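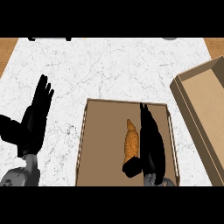

Skinow opened its workshop on Ansah Street to visitors on Friday, and most of them spent their time at the simulation desk, where a two-handed humanoid robot was sorting toy vegetables on a screen.

The company writes control software for robot hands. Its staff build and test each task in simulation before trying it on the machine in the next room, and the open day was the first time people from outside had been invited to see both.

In the simulated version, the robot works at a marble tabletop with cardboard containers on it. Visitors could call out an instruction and watch the software respond. The carrot was the most requested item, according to Sun-ja Maeng, who ran the desk for most of the afternoon.

"It has a taper, so the fingers have to close differently at each end," Maeng said. "A block is easy by comparison. We have put 738 attempts through on the carrot since February and we are still changing the grip."

Maeng said the simulator lets the team move a box or swap an object in a few seconds and run the same task again overnight. Results that look good are then copied to the physical robot, which does not always agree with them. Friction is the usual culprit, she said, and lighting comes second.

The physical robot was shown at 2 p.m. in a session limited to 40 people. Those who missed out were able to follow it on a monitor in the hallway. A second showing was added at the end of the day.

Vaughn Rosenthal, who manages the workshop, said the company had no plans to sell a complete robot. Skinow supplies software to Banell, a packing firm, and is in talks with a second customer that he declined to name.

Several visitors asked about jobs. Rosenthal said Banell had not cut positions on the line where the software is being tried, and that he could not speak for other companies.

Another open day is planned for the fall. School groups can book through the Skinow front office.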